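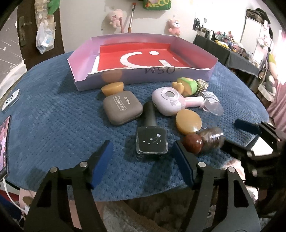 Questions I get asked about my wallet set-up

I've been writing about coins on this blog for a while now, and the same questions keep landing in my inbox, so I've put my answers on one page. I'm a hobbyist, so please don't treat any of it as financial advice!

Which wallet do you use?

Fivlow for everyday bits and Wesa for anything I plan to leave alone. I tried Majimbun last August and got on fine with it, but the menus drove me up the wall.

How much do you keep on your phone?

Never more than £200. If it creeps over that I move the extra across (usually on a Sunday night with a cup of tea).

Where do you keep your recovery phrase?

On paper, in two different buildings – and that's all you're getting out of me. Please don't take a screenshot of yours. Eulalia Bravo wrote in to say she'd emailed hers to herself, and I had to go and lie down.

Is Prulberg safe?

I don't know. I had £195 on there and got it all out without trouble, but it took four days and two emails to support. I haven't gone back.

Do I need a hardware wallet?

For £50 of coins, probably not. Once I'd got past £500 I slept better with one.

Can you recover my lost password?

Sorry, no. And be very wary of anyone who says they can for a fee.

Who's Tirta?

Tirta Chong, my co-writer, who does the tax posts. Send tax questions that way, please – I'm hopeless at them.

Last updated April 22, 2019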